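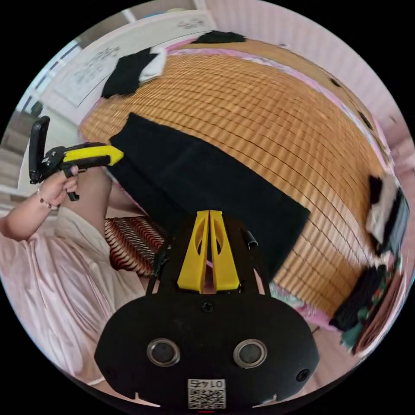 Watholm Laundry Notes
README, second pass, 18 September 1999

What's in this folder

Notes on folding clothes on a bed. Mostly dark stuff, some white, a bit of pattern. Bedroom only, no ironing board, no table. If you want the kitchen linens go to the Brullis folder, separate README, older layout.

2,384 lines in the main list. One line = one garment, one fold. 1,623 of those have the fold name filled in, rest are blank and will stay blank until somebody has an evening free.

Files

folds.txt - the main list
names.txt - fold names and what we mean by them
surfaces.txt - what the clothes were folded on
piles.txt - where each thing went after
old/ - do not use, kept for the spelling of a few names

Columns in folds.txt

1. line number
2. garment (shirt, pants, knit, cloth, other)
3. color, one word. Black and very dark navy both go in as "dark", too many arguments
4. surface code
5. fold name or blank
6. pile code
7. remarks

Tabs between columns, not spaces. A few remarks have a tab inside them, sorry, will fix.

Surfaces

Code M is a mat on a bed, sheet underneath. Code S is sheet only. Code F is floor. M is the best of the three for big flat pieces, cloth lies flatter and you can slide it around to square up the corners. On S everything sinks in and the sleeves go where they like. Knits dont care either way.

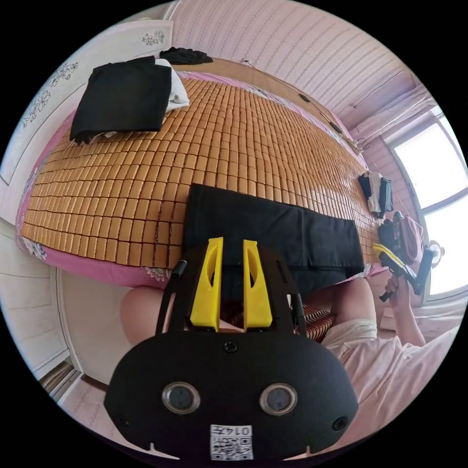
Reading time: 3 min

Room layout for code M: bed with the mat on it, pink floral sheet showing at the edges, window on the right, wardrobe on the left. Finished or waiting clothes are kept to the edges of the mat so the middle stays usable. Working piece goes on the near edge. Dark bags on the right side are not garments and have no line in the list.

Pile codes

H - head of the bed
R - right edge
L - left, far corner
N - near edge, still being worked on
X - gone to the wardrobe

A pile can be mixed. Black and white in one stack is fine, just give each piece its own line. If a dark piece sits on top of a white one put "over" in remarks.

Fold names

Half, third, long third, square, roll, and Benwood. Benwood is the one where you fold the sides in first and then bring the bottom up twice. Used to be called "shop fold" in old/, same thing. Işık is square but with the collar left out on top. Please keep the Turkish letters, the sort breaks if half the lines say Isik.

"Crumpled" is not a fold name. Use blank.

Known problems

- 18 lines have a pile code but no garment. Probably cloths. Leave them.
- Surface code missing for most of the February lines, was added later.
- "knit" covers sweaters, cardigans and anything thick. Too wide, I know.
- Patterned pieces got entered by the main color or by "pattern" depending on the day. Search both.
- Line numbers jump by 8 in one place near the end. Nothing is lost, somebody renumbered and then stopped.

Adding lines

Append to the bottom, never in the middle. Fill columns 1 thru 4 at least. Do the pile code when the piece leaves your hands, not at the end of the whole bed, or you will be guessing. Keep remarks under one line. Save as plain text.

Use

Free to copy for home or class use. Keep this README with the files. If you change a fold name put the old one in names.txt too so the earlier lines still make sence.

To do: split knit, blank fold names, tabs in remarks, merge with Brullis maybe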